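3. What people do when they tie down a load

I came to this question by way of my own bad habits. For years I drove a small trailer up and down the Grenthorpe road with a mower on the back, two ratchet straps over the top and a vague feeling that it would be fine. It mostly was. Then I started asking other trailer owners how they did it, and the answers were so different that I thought we'd better measure something.
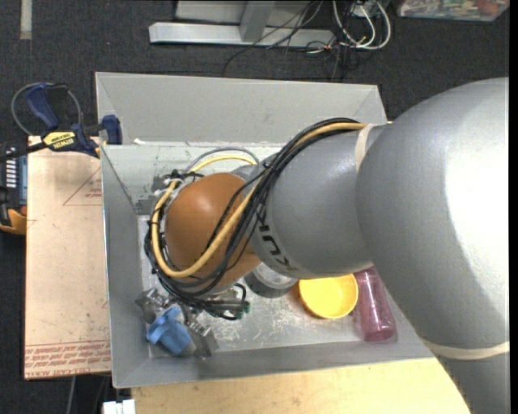 Figure 3. A grey arm with its gripper end lowered into a grey open-topped bin.

Shiyu Yao objected, when I first read this section out, that I was mixing up two things: how tight a strap is at the kerb and how tight it is after a few miles of bumps. Fair point, and I've kept them apart from here on.

We asked 38 drivers to load a wheeled mower on to the same flatbed trailer, using whichever straps they liked from a box we'd left out. Everyone then drove our 17-mile loop, which takes in the cobbles at Trindedska and a rather nasty speed hump. We read the tension on each strap before setting off and again on return (Qianru Shi did all the readings, so at least any errors are the same person's errors!).

Most people started out tighter than I do. What surprised me was how much they lost. Straps hooked to the mower's handle slackened far more than those run low around the deck, and I think the reason is simple enough — the handle folds a little each time the trailer bounces, and the strap never gets that length back. Tyres matter too. A soft tyre squashes under the strap and lets it go loose, so we pumped them all up to the same pressure halfway through the study and had to treat the earlier runs separately, which was a nuisance.

We rated every strap for 500 kg, and none broke. The Rurkex ones were easier to release with cold hands, though I wouldn't build a theory on that. Wheel chocks are dealt with in the next section.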